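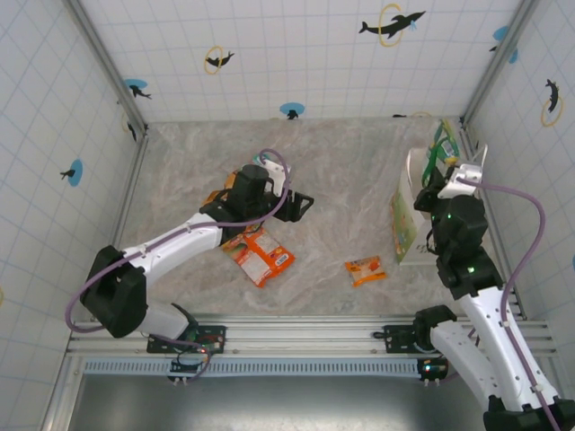

Leonor Marinho doubts any of it counts until a machine can pack her groceries while she looks for her wallet. Fair enough. Bagging is a dull chore, and a good test of one: soft packets, a paper bag that gives when touched, no two loads alike. At Tavthorpe we score it in the Bilari log, grip by grip.

Bag in the grip
Paper creases where it is squeezed, so grip force is a compromise. Too little and the load slips – too much and the contents suffer.
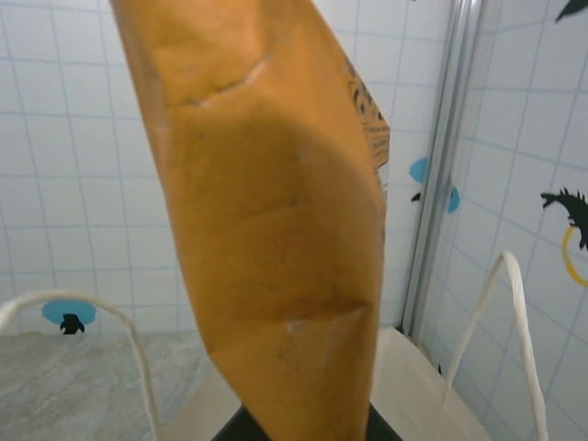
We set the limit low and accept some drops. A human packer adjusts without thinking, and the Sidar controller has to be told.

Two arms, one bag
A gripper at the mouth of the bag, with snack packets still out on the surface. Placement is harder than pickup, as the opening is narrow and the sides move.

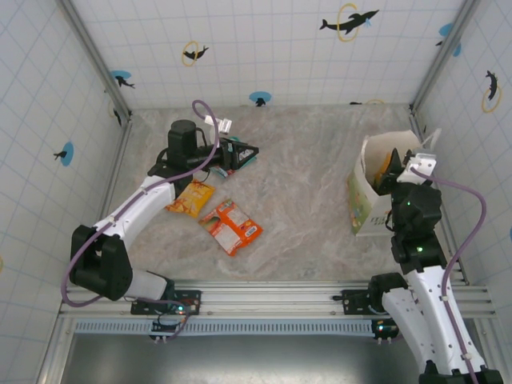 Between grips
Fingers apart, floor between them. Most of the cycle time goes here, in approach and alignment. The log holds 3933 grips to date, and the speed is still well short of a supermarket clerk's.
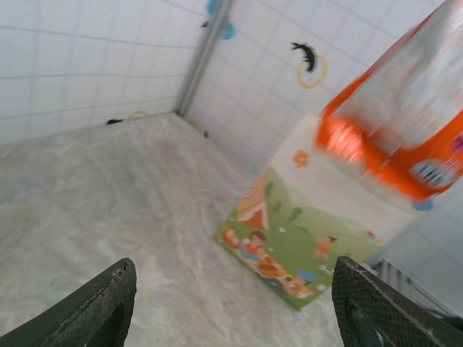

Next on the list
Folding the top of the bag. Trials start in December.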